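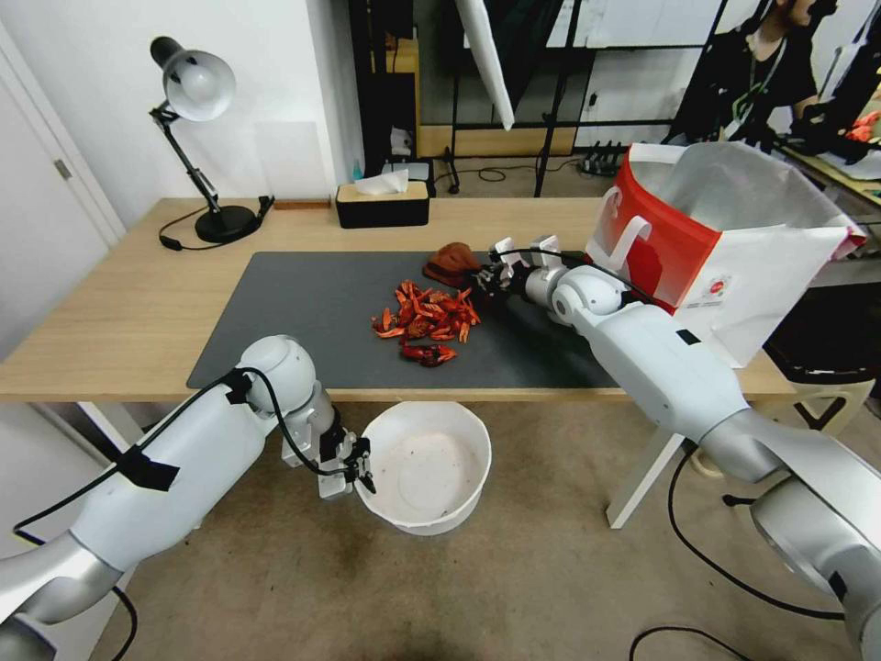

**GEDVILLE, February** – Jockey Jana Diekmann won the Weidemann Stakes on her first day back in the saddle, bringing the gray mare Hindis up the rail to beat the favorite, Kastska, by two lengths in front of a crowd of 4,000.

Diekmann had been out for 116 days with a broken collarbone and a cracked wrist. She was hurt in a fall during morning work at Gedville last fall, when a young horse she was galloping clipped heels with another and went down on the backstretch. Neither horse was badly injured.

She was cleared to ride by the track doctor the afternoon before the race and had only one mount on the card.

"I asked for one and I got a good one," Diekmann said after weighing in. "I didn't want to come back and ride five horses and find out in the third race that I wasn't fit enough. One was plenty. My legs were gone by the time I pulled her up."

Hindis broke a step slowly from post 4 and was next to last going into the first turn. Up front, Kai Reinholz sent Kastska straight to the lead and set a steady pace, with two long shots chasing him down the backstretch. The order hardly changed until the field reached the far turn, where both long shots began to tire and drifted wide.

Diekmann took the inside. For a few strides there was barely room between Kastska and the rail, and she had to sit and wait. Then the leader moved off the fence coming into the stretch, and Hindis went through.

"She's not a big mare and she doesn't mind being in tight," Diekmann said. "A lot of them would have said no thanks. She pinned her ears and went."

Kastska fought on for second, well clear of the rest.

Reinholz said he had no complaint about the way the race was run. He said his horse had been leaning out all the way around the turn, and he could not hold him on the rail any longer without taking hold of his mouth and losing ground.

"I heard her coming and I knew who it was," he said. "I would have liked to shut the door, but the horse wasn't going to help me do it. He ran his race. He'll be better on a firmer track." 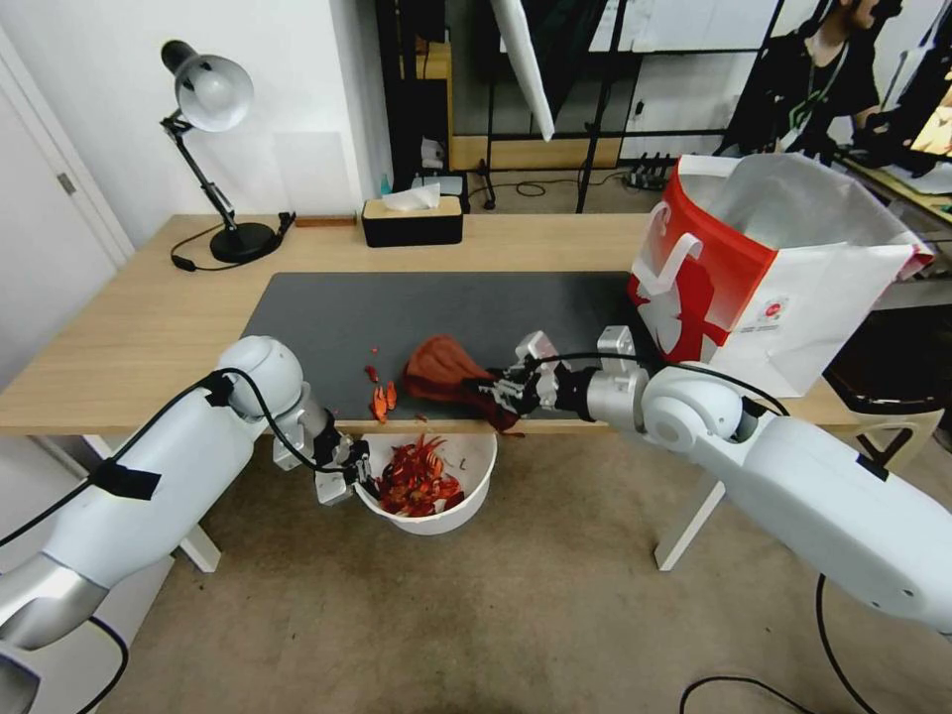 The track was rated good at the start of the day and was changed to soft before the feature, after a steady rain that began at noon. Three horses were scratched from the later races because of the footing, all of them by their trainers.

The stewards looked at the head-on video of the final turn before making the result official. Chief steward Tuncay Dönmez said it was a routine check and that no rider had lodged an objection.

"There was a gap and she was entitled to take it," Dönmez said. "Kastska had already come off the rail under his own steam. We watched it from both angles and there was no contact."

The win was the biggest so far for trainer Merle Nepia, who took over the barn two seasons ago and has kept it small. She bought Hindis out of a dispersal sale as an unraced three-year-old and gave her most of a year to grow into herself. The mare has now won four races, three of them with Diekmann up.

Nepia said she had been ready to name another rider if the doctor's report went the other way. She had Reinholz penciled in until he was offered Kastska, and after that she left the spot open on the entry sheet for as long as the rules let her.

"Jana was at the barn every morning anyway," Nepia said. "She couldn't ride, so she walked horses and cleaned tack with one arm. She'd been on the mare for three weeks of slow work before the race, and she told me Hindis was as good as she'd ever felt. I wasn't going to argue."

Diekmann's agent, Finn Fuchs, said the phone had been busy since the race, though he plans to keep her schedule light for the rest of the month. She will take two or three rides on each Gedville card and skip the evening meetings, where the rail is tighter and the fields tend to be full.

Fuchs said the wrist is still being treated and that she wears a light brace for morning work. The brace comes off for races. The collarbone was plated, and the plate will stay in.

Diekmann, who began riding as an apprentice at Gedville, finished third in the track standings last season even though she missed the final weeks of it. Reinholz won the title and leads again this year. Asked if she thought she could catch him, Diekmann said it was too early to talk about it.

"He's got a head start and he's got better horses," she said. "Ask me in the summer."
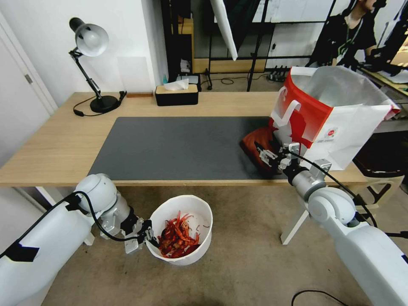
Plans for Hindis have not been settled. Nepia said the mare came out of the race sound and ate up that night, and that she would get an easy couple of weeks before going back to fast work. There is a longer race for mares on the Gedville spring program that would suit her, but Nepia wants to see what weight she is given first. She carried light weight in the Weidemann and can expect more after this.

Kastska is likely to be sent away for his next start. His connections have been looking at tracks farther south where the ground dries out sooner, and Reinholz is expected to travel with him.

Racing at Gedville resumes next week, with the first race at 1:30 p.m. The track crew will use the break to roll the far turn and move the temporary rail out to give the inside strip a rest. Entries for the feature close at noon the day before, and Diekmann is already down to ride in the opener.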